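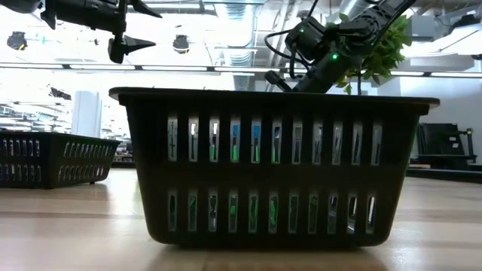 Schwarzer Kunststoffkorb auf heller Holzfläche.

Magazin > Fußball > Amateure > Reportage

Zuletzt aktualisiert im April

Die Zweite spielt um elf

Reservemannschaften halten viele Amateurvereine zusammen. Bei Turnatia Sendar wird gerade darüber gestritten, ob man sich noch eine leisten kann.

Freitag, kurz nach 19 Uhr, Abschlusstraining auf dem Nebenplatz. Das Flutlicht reicht bis zum Mittelkreis, dahinter wird es dunkel. Der Trainer der zweiten Mannschaft von Turnatia Sendar hat zwei kleine Felder abgesteckt und wartet auf die letzten Spieler. Angemeldet haben sich 13, auf dem Rasen stehen elf. Einer ist noch auf der Autobahn, der andere hat Spätschicht und es in der Gruppe nicht mehr geschrieben.

Am Wochenende geht es zum SV Drustance, Anstoß um elf Uhr vormittags. Die Zweite spielt fast immer um elf, weil der Hauptplatz danach für die Erste frei sein muss. Wer am Abend vorher gefeiert hat, merkt das spätestens nach zwanzig Minuten.

Turnatia ist ein Verein, wie es ihn in der Region oft gibt: Fußball, Turnen, eine kleine Leichtathletikgruppe. Die erste Mannschaft steht im Mittelfeld ihrer Liga und hat mit Auf- und Abstieg nichts zu tun. Die zweite spielt drei Klassen tiefer und steht auf dem vorletzten Platz. Im Winter hat sie vier Spieler verloren. Zwei sind weggezogen, einer ist nach einer Knieverletzung nicht zurückgekommen. Der vierte hilft jetzt in der Ersten aus und ist dort so gut, dass ihn niemand mehr hergeben will.

Damit ist das Grundproblem beschrieben. Eine Reservemannschaft soll Spieler nach oben abgeben und gleichzeitig Spieler aufnehmen, die oben nicht gebraucht werden. Dazu kommen A-Jugendliche, die den Sprung in die Erste nicht sofort schaffen, und ältere Spieler, die noch kicken wollen, aber nicht dreimal in der Woche. In der Kabine sitzt der Auszubildende neben dem Familienvater. Manchmal passt das sportlich gut zusammen. Oft läuft der eine, wo der andere längst gestanden hätte.

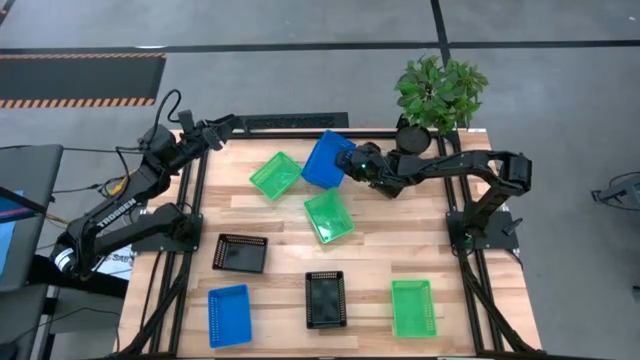 Körbe in Grün, Blau und Schwarz auf dem Holztisch.

Wie viel die Jungen von so einer Saison haben, lässt sich an den Einsatzzeiten ablesen. Ein Außenverteidiger, der im Sommer aus der A-Jugend kam, steht bei gut 1000 Minuten in der Zweiten. In der Ersten wären es vermutlich ein paar Kurzeinsätze geworden. Er selbst sieht es nüchtern: Er spiele lieber vor dreißig Leuten, als vor zweihundert auf der Bank zu sitzen. Im kommenden Sommer soll er die Vorbereitung oben mitmachen.

Die Gegenrechnung macht der Vorstand auf. Schiedsrichter, Meldegebühren, Bälle, Wäsche, Fahrten: Eine weitere Mannschaft kostet Geld, auch wenn keiner der Spieler welches bekommt. Am meisten hat im laufenden Jahr der Trikotsatz ausgemacht. Fast 1000 Euro hat der Verein dafür beim Sporthaus Saengthong bezahlt, mit Hosen und Stutzen, ohne Werbeaufdruck. Einen Sponsor für die Zweite hat man gesucht und keinen gefunden. Die alten Trikots trägt jetzt die Altherrenmannschaft, soweit sie noch hineinpasst.

Schwerer wiegt allerdings die Frage, wer die Arbeit macht. Der Trainer der Zweiten hört im Sommer auf, das steht seit Monaten fest. Er hat die Mannschaft als Übergangslösung übernommen und ist drei Jahre geblieben. Ein Nachfolger ist bisher nicht gefunden. Gespräche gab es, unter anderem mit einem früheren Spieler, der in Drustance wohnt und dort inzwischen die B-Jugend betreut. Er hat abgesagt.

Im Verein liegen deshalb drei Varianten auf dem Tisch. Die erste ist, alles so zu lassen und auf einen Trainer zu hoffen. Die zweite wäre eine Spielgemeinschaft mit Drustance, deren Reserve ebenfalls knapp besetzt ist. Dort hätte man zusammen einen großen Kader, müsste sich aber über Trainingsort, Trikotfarbe und Spieltage einigen. Beim letzten Versuch, das war in der D-Jugend, ist es an den Trainingszeiten gescheitert. Die dritte Variante ist die Abmeldung.

Gegen die Abmeldung sprechen vor allem die Erfahrungen anderer. Wer seine Reserve aufgibt, spart im ersten Jahr tatsächlich. Im zweiten fehlen dann häufig die Leute, die bei Verletzungen einspringen. Die A-Jugendlichen gehen nach ihrem letzten Jahr zu einem Verein, bei dem sie spielen können. Auch am Verkaufsstand und beim Platzdienst macht es sich bemerkbar, wenn zwanzig Erwachsene weniger da sind. Diese Rechnung ist schwer zu beziffern, weshalb sie in den Sitzungen meist gegen die Zahlen auf dem Papier verliert.
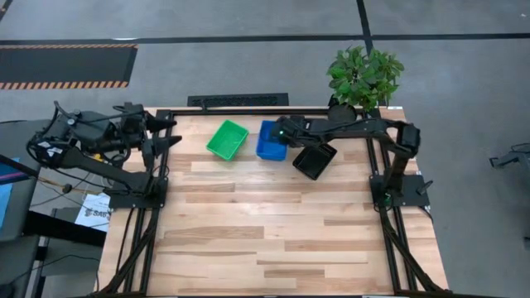

Grün, Blau und Schwarz, zwischen Grün und Blau ein schmaler Streifen Holz.

Auf dem Nebenplatz wird inzwischen gespielt, sechs gegen sechs. Der Mann von der Autobahn ist eingetroffen und hat sich im Laufen die Schuhe zugebunden. Der Trainer unterbricht selten. Zweimal stellt er die Abwehrkette um, einmal lässt er einen Eckball wiederholen, weil am kurzen Pfosten keiner stand. Am vergangenen Spieltag ist genau so das 0:1 gefallen.

Ob die Mannschaft in der nächsten Saison noch gemeldet wird, entscheidet sich in den kommenden Wochen, vor Ablauf der Meldefrist. Die Spieler wollen weitermachen, das haben sie dem Vorstand in einem gemeinsamen Brief geschrieben. Zwei von ihnen haben angeboten, das Training notfalls selbst zu leiten - im Wechsel, je nach Schicht. Der Vorstand hat den Vorschlag aufgenommen und will ihn mit dem Trainer der Ersten besprechen.

Kurz vor neun ist Schluss. Die Tore werden an den Zaun getragen, die Leibchen eingesammelt, eines fehlt. Treffpunkt für die Fahrt nach Drustance ist um Viertel nach neun am Sportheim. Wer ein Auto hat, soll bitte bis morgen Mittag Bescheid geben.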